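2025-08-11
By Younes Bouazza

Up at six to unpick the collar on the Mansilla coat. It took most of the morning. Whoever put it together in the factory used a very short stitch, and the thread was the same charcoal as the wool, so I worked under the lamp with the small scissors and went slowly. The cloth underneath has faded less than the rest. I had hoped to turn the collar over and use the other side, but now there are two shades to deal with and I don't think steaming will hide it.

Kalkidan Belay rang at ten about the show. She has a slot in the hall at Mulport after all, on the condition that we share the dressing room with the Conora people, who are bringing their knitwear. I said yes. We shared with them in April and they were tidy. She wants 16 looks. I have eleven I would put my name to and two more that could be made ready if I stop changing the sleeves.

The trousers are the weak part. I cut them wide in the spring because everyone was asking for wide, and now when I look at them on the rail they seem heavy from the knee down. I took one pair in by an inch on each side and tried them on in the hall mirror. Better with the brown shoes, worse with boots. I'll do the same to the gray pair tomorrow and leave the linen ones as they are.

Went to Wakus after lunch for lining. They had the rust-colored viscose, but only one short roll left, and the man would not hold it for me without a deposit. I bought all of it, 20 yards. It is a better color than the sample, with less orange in it. He also showed me a box of horn buttons from a closed-down shop, and I bought the big ones for the coat. Paid 640 for everything, more than I wanted to spend in one go this month.

On the way back I looked at what people were wearing, as I always do on the bus. Short jackets, nearly all of them, with the shirt hanging out below. One older man in a double-breasted navy blazer, very good shoulders, probably thirty years old and still sitting right. I would have liked to ask who made it. I got off before I had made up my mind.

Kalkidan came by in the evening with the draft order and we went through it at the kitchen table. She wants to open with the long coat. I want to open with the plain white shirt and gray trousers and bring the coat in fourth — people are still finding their seats for the first few. We left it open. She did persuade me to drop the scarf from the third look, and she was right about that. We also talked about money. The hall costs 2000 with the lights and we split it, but the models are on top of that and I have not worked out how many can walk twice.

Ate late. Sewed two buttons on the coat before bed and took one off again, a little too low.
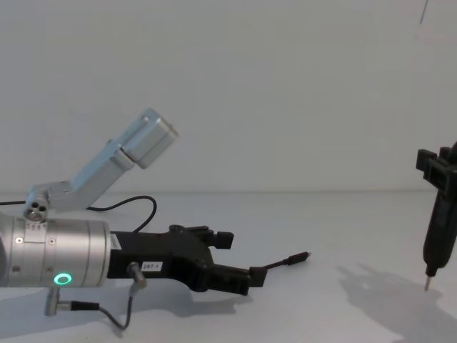

For tomorrow

Gray trousers, take in the same as the others.
Press the collar and look at it in daylight before deciding.
Ring Conora about rails and who brings the steamer.
Cut the lining for the coat first, then the vest if there is enough.
Write to the two models who have not answered.
Find the flat brown belt.

Last updated: Monday evening

We use cookies to remember your settings and count visits. By staying on this site you accept this.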